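The Long Life of an Empty Bottle

My mother kept a drawer of lids. It was the second one down, under the silverware, and it stuck in wet weather, and if you pulled too hard you got the whole lot across the kitchen floor. There were jam lids and pickle lids and the soft plastic kind that come on coffee cans, and I believe she could have told you where every one of them had come from. I thought of that drawer all last spring, when I had more or less moved my shopping over to a refill store and found I had started one of my own.

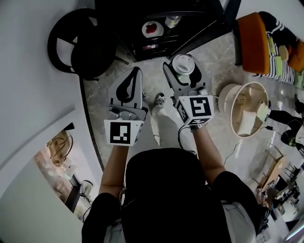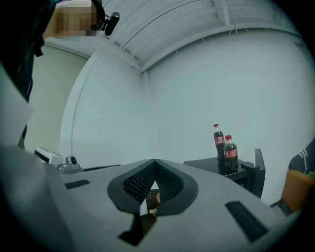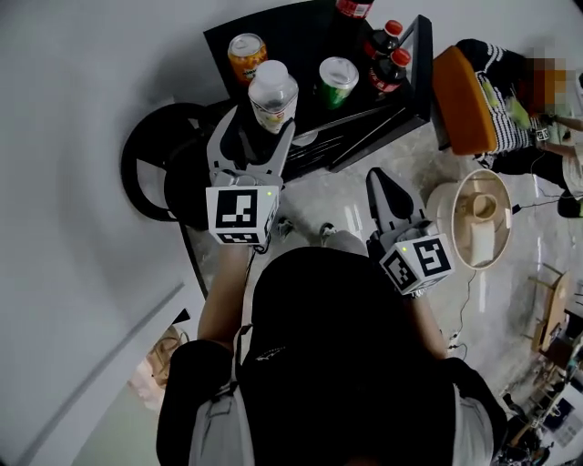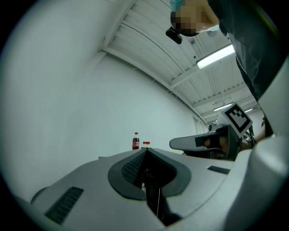
The store is called Mollah, and it sits halfway up the hill in Skerska between a shoe repair place and what used to be the bank. You bring your own containers, you weigh them, you fill them, you weigh them again, and you pay for the difference. It sounds like a lot of trouble when it's written down like that, and for the first couple of visits I'm afraid it was. I brought a mayonnaise jar that still smelled of mayonnaise and filled it with brown sugar, and my family has not let me forget it.

Jahangir Sultana opened the place after a long career selling restaurant supplies. He is a tall, unhurried man who wears a pencil behind each ear and will talk to you about rice for as long as you can stand up. "People come in thinking they're going to change their whole lives," he told me, leaning on the bin of split peas. "They bring a big box of jars, all matching, and they fill every one. Then I don't see them again for months, because how would they ever get through all that? The ones who stick with it come in with a single bottle that happened to be empty."

I was, I should say, very nearly one of the box people. I had already priced the matching jars, the good square ones with the clamp lids, and had gotten as far as putting them in an online cart. It was Jahangir who talked me out of it (he sells jars himself, which I thought was decent of him) and sent me home to look under my own sink. I came back with two olive jars, an old cider jug and a shampoo bottle with a pump that needed to be pushed a little sideways. They have all done just fine.

What you learn pretty fast is that containers have opinions. A narrow neck is lovely for oil and hopeless for oats. Anything with a shoulder to it, where the jar bulges out below the opening, will hold on to the last half cup of flour no matter how you bang on it. Wide mouths forgive nearly everything! Clear is better than colored, unless it's spices. And a handle matters far more than I would have guessed, particularly on the walk home, which in Skerska is downhill going one way and very much uphill going the other.

The soap wall at the back is where most people start, me included. The dish soap is made by a small outfit called Clokance, and it comes in big drums with a tap that you have to close a second before you think you should. I have watched a grown man, a lawyer I believe, overflow a bottle onto both of his shoes. There's a mop kept in the corner by the wall and everybody seems to know where it is.

Anjana Siriwardena runs the store on the afternoons when Jahangir is out seeing farmers, and she has a different way of looking at the whole business. She grew up over her grandparents' grocery, where everything came loose out of sacks and went home in folded newspaper, and she finds it a bit funny to see it all come around again with a chalkboard out front. "My grandmother would have been thrilled with a plastic bottle," she said. "She'd have washed it and kept it for 17 years." She meant it kindly. She also showed me how to fold a newspaper cone that doesn't leak lentils, and I have been showing off with it ever since.

Her other lesson was about writing things down. On the counter by the scale there's a grease pencil on a string, and you're meant to mark the empty weight on the bottom of your jar so you don't have to do it again. I skipped that step for weeks because there was usually a line and I felt silly. Then one day I filled a jug with vinegar before weighing it, and had to pour it all back through a funnel with six people behind me, every one of them very nice about it. I mark my jars now.

Does it save money? I get asked this at every dinner, so I kept my receipts in an envelope for a season and added them up at the kitchen table. On beans, rice and oats, yes, by a pleasing amount. On soap, a little. On nuts, not at all, and I suspect I ate more of them simply from having them in such a handsome jar. My best month came out 72 dollars lower than the same month the year before, though we were also away for part of it at my sister's, so I wouldn't hang too much on that.

The store itself seems to be getting by. Jahangir says around 2,000 people have filled something there at least once, and he has a corner of the back room given over to jars that customers have left behind or dropped off to share. They're washed and stacked on open shelves, and you can take whatever you need. I go and browse there even when I don't need a thing. You find peanut butter jars with the ghost of a label on them, and tall skinny ones that must have held something fancy, and once a little crock with a chip in the rim that I carried home in my coat pocket and use for salt.

He would like to add a milk tap by September, if the paperwork goes through, and he has been pricing coolers with the sort of happy gloom I remember from my father and used cars. Anjana is against the milk. She thinks the taps are a bother to clean and that they ought to bring in flour from the mill across the river first. The two of them were still discussing it when I left, me with three jars in my bag and a paper cone of cloves in my hand.

My mother came with me once when she was visiting. She walked all along the shelves in the back room with her hands behind her, as if it were a museum, and then she picked up a squat jar with no top, looked it over, and said she was fairly sure she had the lid for that at home.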